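The left arm had been losing its wrist again. It did not fall off. It only forgot, by a few millimeters, where the wrist was, and then it closed its fingers beside the jar and waited, very politely, for praise.

Devendra Rathore had repaired it four times since March. He called the left one Amato and the right one Odel, after two uncles who never spoke to each other. Tonight he had loosened the purple cable, fastened it again with more slack at the wrist, and run the zero routine from the beginning.

"Fingers open," he said to the window of the cell.

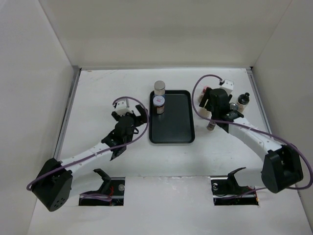
Amato and Odel at the black tray, two containers in the corner.

Kwan-ho Cheng came with tea and looked at the tray for a long time.

"You think it is the cable?" he asked.

"The cable pulls when the wrist turns. A small pull, but every time."

"At Norkon they would change the whole arm."

"At Norkon they have money."

Devendra put his thumb on the key and did not press. He was thinking of his uncles, who had lived 35 years in one house, with one kitchen, and each with his own salt.

"Drink first," said Kwan-ho. "It will wait for you."

He drank half the cup — it was too sweet — and pressed the key.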